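**Equipment plan: progress to the end of July**

Prepared by the Promero project office for the Zitden programme board

This report covers the second stage of the Promero household handling project. It sets out what has been bought from the approved equipment budget, what is still on order, and the changes we ask the board to agree before the next payment is released.

**Hand-held grippers**

The plan allowed for 20 hand-held grippers, to be supplied by Nishad in two deliveries. The first delivery has been received, checked and put into use. The second is held back at our request while we settle the choice of finger pads. The unit price remains £388, as quoted at the start of the stage, and Nishad has confirmed in writing that it will stand until both deliveries are complete.

Bedroom tasks were brought forward in the work plan, as soft goods make the heaviest demands on the pads and we wished to have their wear figures before placing further orders. Work with cushions, blankets and bed linen is now under way in furnished rooms.
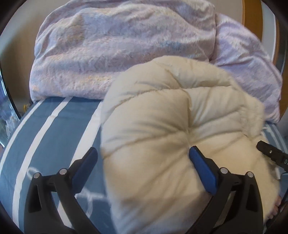 *Bedroom tasks: hand-held gripper with blue finger pads at a quilted cushion.*

Pads were budgeted as a single purchase at the start of the project. Our records from the first delivery show that they should be treated as a running cost. We have therefore moved to a fixed replacement point of 170 hours of use, after which both pads on a gripper are changed together. A stock of 200 pads would cover the remainder of this stage and the whole of the next. Nishad is able to supply them with the second delivery of grippers, which would save a separate carriage charge.

**Fixed arms**

Two suppliers were asked to quote for the pair of fixed arms due in the third stage. Wunditz has returned a full quotation, including fitting and one year of service visits. The other supplier has asked for more time and we have agreed to this. No order will be placed until both quotations can be compared on the same terms.

**Storage and charging**

Shelving and charging points have been installed at the main site. One socket circuit failed its first inspection and was rewired at the contractor's expense.

**Decisions requested**

The board is asked to:

- approve the purchase of 200 finger pads from the contingency line;
- release the second delivery of grippers once the pad order is confirmed;
- note that the fixed arms order will be brought to the board as a separate paper.

A revised budget table will be sent with the next claim.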